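Section 4 of the Stiltow household guide: setting up your Aster shelf and the shopping list

You've got the app on your phone and the kitchen scale talking to it (if you haven't, go back to Section 3, it's quick). Now for the bit we like best. By the end of this section you'll have a stocked shelf list, a weekly shop that mostly writes itself, and everyone in the house adding to the same page instead of three different scraps of paper on the fridge.

Set aside an evening for it. You can stop after any step and come back, as Stiltow saves as you go.

## 4.1 Make your first shelf

A "shelf" is any place where you keep food or household things. It can be a real shelf, a drawer, half a freezer or the cupboard under the stairs.

1. Open Stiltow and tap **Shelves**, then **New**.
2. Give the shelf a name you would say out loud. "Top cupboard" works better than "Storage A", and the voice search likes it more too!
3. Choose a type: **Dry**, **Fridge**, **Freezer** or **Not food**.
4. Tap **Save**. Your shelf opens, empty and ready.
5. Make one more shelf of a different type. Two is enough to begin with, and you can have up to 20 on one household.

**Note:** The type sets how soon you get a use-by reminder. If you pick the wrong one, hold your finger on the shelf name and choose **Change type**. Nothing on the shelf is lost.

## 4.2 Put things on it

You can add items by typing, by barcode or by weight. Barcode is the quickest for tins and packets, and weight is brilliant for rice, flour, lentils and anything else you keep in jars.

**By barcode**

1. Open the shelf and tap the plus sign.
2. Hold the phone over the barcode until it buzzes.
3. Check the name. Own-brand goods sometimes come up with odd ones (Mesfin Gashaw, who looks after our product list, would love to hear about these, so do use the **Wrong name?** button).
4. Type how many you have and tap **Done**.

**By weight**

1. Put the empty jar on the Aster scale and press **Zero**. The display should show 0.
2. Fill the jar and put it back.
3. Wait for the number to stop moving. In Stiltow it turns from grey to green.
4. Pick the item from the list, or type a new one.

You'll see a figure such as 731 g next to the item. From then on, whenever you weigh that jar, the shelf is brought up to date by itself.

**Caution:** Always zero the scale with the empty jar on it first. If you zero it with nothing on, the weight of the glass is counted as food and your list will think you have plenty of flour when you've hardly any.

**Caution:** Don't stand the scale on a tea towel or a wobbly board. It needs something hard and level under all four feet.

## 4.3 Set your "buy more" levels

This is where the shopping list starts to look after itself, and it's very satisfying to watch.

1. Open any item and tap **Buy more at**.
2. Enter the lowest amount you're happy to have in the house. For tins that might be two. For rice it might be 500 g.
3. Leave **Add to list** switched on.
4. Do the same for the ten or so things you'd really miss. Leave the rest for now.

Felicja Kurek in our test group set a level for every single thing she owned, right down to the cocktail sticks, and ended up with a list as long as her arm. Start small. You can always add more once you know what you run out of.

## 4.4 Share the list with your household

1. Go to **List** and tap **People**.
2. Tap **Invite** and choose a name from your contacts.
3. The other person gets a message with a six-digit code. They type it in on their own phone.
4. Pick what they can do: **Look**, **Tick off**, or **Add and tick off**.

Codes last for 28 hours. If one runs out, just send another.

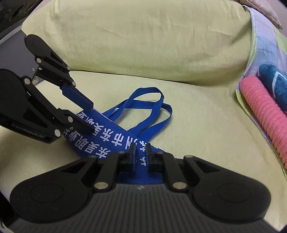

When two people shop at the same time, ticks show up on both phones within a few seconds, so one of you can do the fruit and veg while the other goes for bread. If there's no signal in the shop, ticks are kept on the phone and sent later. Two people may then buy the same thing, of course, but you'll get a message saying **Bought twice**, and the extra one goes on the shelf with the first.

**Note:** Children's accounts begin with **Look** only. You can change this, though we'd suggest waiting until you've seen how many biscuits get asked for.

## 4.5 Sort the list by bag

A newer feature, and one that came straight from a letter Gobnait Scanlon sent us about squashed tomatoes. **Bag view** puts your list into groups by how things should be packed, so heavy goods come first and soft ones last.

1. On the list page, tap **Sort by** and choose **Bag**.
2. Tell Stiltow how many bags you're taking. It's fine to guess.
3. Look down the groups. Each one has a letter, starting with A for the heaviest.
4. To move an item, hold it and drag it to another letter. Stiltow will remember next time.
5. If you own cool bags, switch on **Keep cold together** and all the fridge and freezer things will go into one group at the end.
6. Back at home, tap **Unpack** at the top of a group. Everything ticked off in that bag goes on to its shelf in one go!

Fold-up fabric bags count as one bag each, whatever their size. If yours are very roomy, go to **Settings > Bags** and change **Size** to **Large**, and you'll get fewer groups.
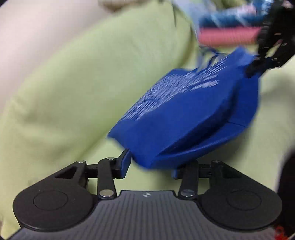 ## 4.6 If something isn't right

**The scale doesn't show up.** Press the button on its side once and wait for the light. If there's still no light, change the battery.

**The list is empty, but I know I'm low on things.** Check that **Add to list** is on for those items (see 4.3). Then pull down on the list page to load it again.

**Message 905.** Two phones have changed the same item at the same moment. Tap **Keep newest**, or tap **Show both** if you want to choose for yourself.

**An item is on the wrong shelf.** Open it, tap **Move** and pick another. The "buy more" level goes with it.

**I can't drag things in Bag view.** Your account is probably set to **Look** or **Tick off**. Ask whoever set up the household to change it under **People**.

Section 5 covers meal plans, including how to turn a recipe into a shopping list and how to leave out whatever is already on your shelves.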